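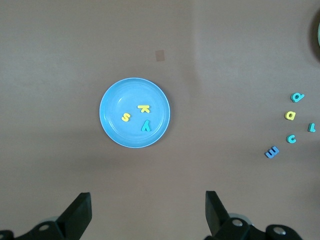
Setting Up Your First Letter Sort

Welcome to the part of the Fleten foam alphabet guide where the letters finally come out of the bag. Take your time with this section, put the kettle on if you like, and don't worry if the table gets a bit untidy along the way, as ours always does.

1. Clear a flat table and wipe it down with a barely damp cloth. Let it dry all the way before you go on. Foam letters cling to a wet surface and then they are a nuisance to pick up.

2. Set out your dishes. Shallow plates with a raised rim are lovely for this, and a bowl works too, though little hands have to reach down farther. Leave a good open space in the middle.

3. Pick out a small handful of letters and scatter them in the open space. Let them land sideways or upside down, whichever way they like. Turning a letter around in your head is half the fun of the Oltero sorting games, and you'll be surprised how soon a child stops minding that the "a" is lying on its side.

Note: Capitals and lowercase letters can go out together. If that feels like too much for a first try, keep to one kind and save the rest for another afternoon.

4. Choose a rule and say it out loud before anybody starts. Color is the easiest one.
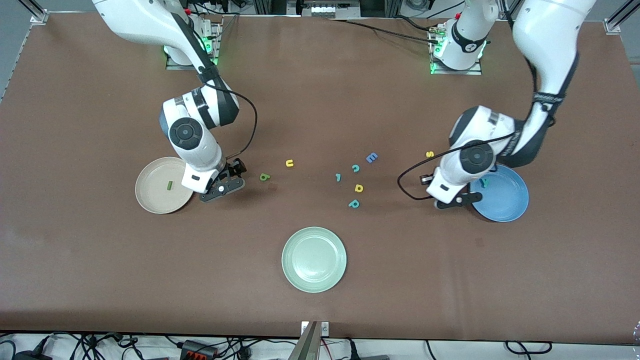 Once the rule is settled, give each dish its job and stick with it until the round is done. Teal and green are close cousins, so agree ahead of time whether they share a dish or get one each (we have heard some very spirited debates on this point!).

5. Move the letters one at a time, lifting each by its edges. Foam dents if you pinch it hard, and the thin letters bend sooner than the chunky ones.

6. When every letter has a home, tip the dishes back into the middle and try a new rule. The Merkorgate cards on page 37 have plenty more to choose from.

Caution: Small letters are a choking hazard. Keep them away from children under 3 and from any pets that like to chew.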